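What the River Left: Household Insurance and Flooding in Grerndale
Second-year Geography, group project report
Submitted 7/10/19

1. Why we chose this

Our first idea was to study coastal erosion, which would have meant a week by the sea. The department pointed out that there was no money for a week by the sea, so we studied insurance instead. Grerndale has flooded often enough that people there talk about the water the way other towns talk about parking. We wanted to know why some households on the same street were insured against it and others were not.

2. What we did

We wrote a questionnaire with 27 questions. This was too many, and several people told us so on the form, in the space we had kindly left for comments. We delivered it to homes in two areas: Queiroz Street and the lanes off it, which are low and old, and the Roltidach estate, which is newer and sits on a slight rise that the builders called a hill.

We got 45 usable replies. One further reply was a pizza order, which we took to be a mistake and left out. We also read the parish newsletters going back as far as the library keeps them, and a leaflet from Zasix, the local insurance broker, titled "Water and You".

3. What we found

Price was the main reason given for having no flood cover, which will surprise no one who has ever had a quote. The highest yearly figure anyone reported to us was 2,344 pounds, for a terraced house with two bedrooms and, according to its owner, one working radiator. The same person had written "no thank you" next to the amount, underlined.

The second reason was more interesting. Many people on Queiroz Street believed they were already covered and could not say by what. Some thought it came with the mortgage. A few thought the council did it.
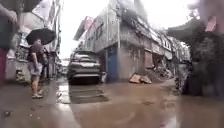 On the Roltidach estate the pattern was the other way round. Most homes had cover, and most of the people living in them thought they would never need it. They are probably right, but they were also the ones most likely to have read their policy, including the part about sheds - sheds, we learned, are a world of their own.

Excess charges confused everybody, us included. We spent an entire group meeting on the difference between a compulsory and a voluntary excess, and came out of it with two opinions and a headache.

4. Problems with the work

Our sample is small. It also leans towards people who are at home in the afternoon and willing to talk to students, and those are rarer than we had hoped. Question 14 asked two things at once, so we cannot use it. We dropped off the forms in July, when half of Roltidach was on holiday.

We had planned to interview someone at Zasix as well. They were polite about it and sent us a second copy of the leaflet.

5. What we would do next

A shorter form, to start with. We would also ask renters separately, as several said the questions about buildings cover made no sense to them, and they were right. The parish newsletters deserve a proper study of their own. The copy from the library's oldest folder gives 50 words to the flood and a page and a half to the marrow competition.

The full set of questions is in Appendix A, with question 14 crossed out.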